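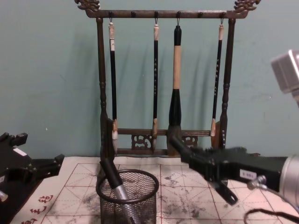

February, Prutico returns room, Lorkolstead, my notes after the afternoon shift

I want to write down how the work of the returns room is changing while I still remember how it was before Ala. For the readers from the McGrath building who do not know us: the calligraphy sets come back from the schools, we check them, put them in order and send them out again. Last year it was 1282 sets. Until the winter every one of them was put in order by hand by Rosalind, Tendai or me. Now we are teaching the two arms the part with the rack, and my day is divided in another way. In the morning I still do returns by hand, in the afternoon I stand at the cell. For today's work we kept the practice mat under the rack, with all its ink stains, and the mesh cup in front with one piece leaning in it. Four brushes are on the rack and two pegs are free. The big brush hangs between thinner ones, and it is the one which gives me the most work, with my own hands also, so I do not complain about the machine there.

What I did by hand without thinking, I now have to say in words. Américo Godinho (he programs the cell and sits in McGrath) asked me on the phone how I know from which side to take a brush. I did not have an answer. I went to the bench, took one down, hung it up again, took it down again. I take it below the cap, with the thumb toward me, and I lift before I pull. If I pull first, the loop stays on the peg and the brush turns around in my fingers. I had never noticed that I do this. Tendai does it with the left hand and from below, and it works well for him, so now we had two methods and Américo had to choose one. He chose mine. Tendai said it is fine, but I think he would like to be asked next time before it is decided. I write it here so it is not forgotten.

Setting for the afternoon

Speed stayed on the slow value. I asked Américo to raise it a little and he refused until the approach to the thick brush is repeatable. I agree with him after what I saw. When the right arm comes low toward that brush it has the cup on one side and the post of the rack on the other, and there is not much room for a mistake. The carving at the bottom is the other delicate place. The dragon heads on top look delicate too, but the arms have no business so high except at the peg, and I worry less.

Cup position: I marked it with a pencil on the mat, in the square where I like it. It is a weak method. The mat has so many gray marks that my pencil line disappears, and Rosalind has already put the cup one square to the side, in good faith. Next time I will use a piece of colored tape. I would like the cup to be fixed, but the sets are packed without any fixing and Américo wants the cell to see the set as the packer sees it.

Light: overhead lamp only. The brushes make long shadows on the wall. I asked if this disturbs the cameras and he answered "write down when you think so." I have nothing to write down so far.

What is different for the people

I am asked often in the kitchen if Ala will do our work. I do not know the full answer and I prefer to write only what I see. The rack was the part nobody wanted at the end of a shift, when the hands are tired. Checking the bristles was always the part where experience counts, and it stays with us: is the tip still good, is there old ink up in the ferrule, must it be changed. Ala does not judge a brush. It brings it or hangs it, and a person says if it is good.

But there is also a thing we lose. When I hung the brushes myself, I did the check at the same time, with the fingers. I felt a loose ferrule before I saw it. If the arm hangs the brush, I have to do the check as a separate action, either before or after. Rosalind tried "before" this week and she says it is slower, and that her neck does not like looking down at one brush after another. I tried "after", with the brushes already on the rack, and I think I see less. We should decide this soon, and with a real comparison. I proposed 100 sets for each way, Rosalind thinks it is too many for one person. Maybe we share them.

The talking is different too. At the bench we three faced each other. At the cell I stand alone on one side with the stop button near my hand, and the others have their backs to me. It is a small thing. I asked if the bench can be turned, and the answer from the floor manager is "possible after the inventory".

Work with cup and rack together

After the break we went on with both arms. The left arm waits open beside the mat and the right arm does the reaching, this is how Américo has divided it for the moment. I would divide it the other way, as the small parts box is planned for the left side and somebody will have to reach past a waiting arm. I sent him this remark. In the view from the head camera it is easy to understand: the left gripper stands over the margin with the red characters, with nothing in it, and the right one holds its black piece just beside the cup.

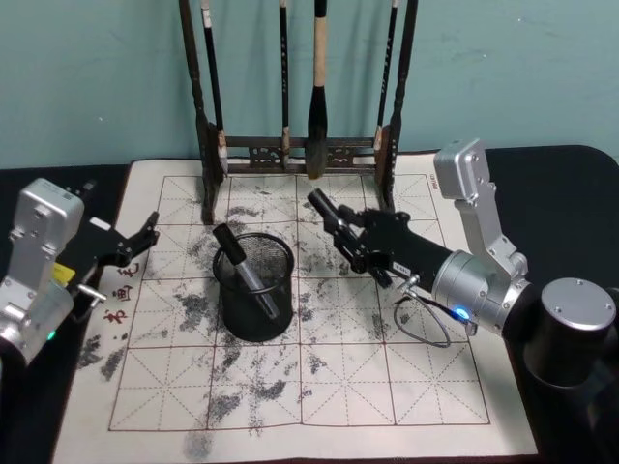

Things that I changed or asked to change

The cable under the right gripper lies in a curve on the mat. I do not like it. I asked if it can be clipped higher. Américo says that with a shorter curve it pulls at the wrist in the far positions. He will look for a longer clip.

The stop procedure is now written on paper and hangs at the cell. Before, it was only in my head and in his. The text says: press, wait until both arms are still, say loudly "stopped", only then put the hand in. Tendai suggested the loud word and I think it is the best line on the sheet.

Shift handover. Until now we said "the rack is done to here" and pointed. With the cell this is not enough, the next person must know also which program was running and where the cup stood. I made a half page form. It has a field for remarks, please use it also for bad mood about the machine, I read all of them.

Training hours. Rosalind and Tendai each have to get the same two afternoons I had. In the plan I find only my name. I have written to the office and copied Américo.

View from the wrist

I did not use this camera much at the beginning, the rack stands diagonal in it and I had to bend my head. Now it is the one I look at first. From close I can see how each tip hangs relative to the lower rail, and for the big brush I see the golden hairs at the point well enough to say if they hold together. This gave me an idea for the "after" check: a person could sit at the screen and look at the tips while the arm stands still, without bending over the table. For the ferrules it will not help, those need fingers. Rosalind wants to try it before she believes in it, and she is right.

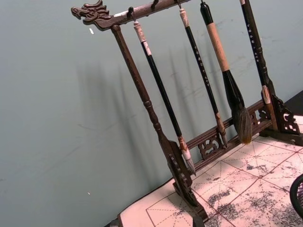 Wrist camera, dragon end of the rack, brushes on their hooks.

Open for next time: tape for the cup, answer about the bench, answer about the training hours. The shelf has 238 sets waiting and I do the first part of them by hand in the morning with Tendai. I will ask him to show me how he takes a brush from below. I would like to try it on the thick one before I talk to Américo again.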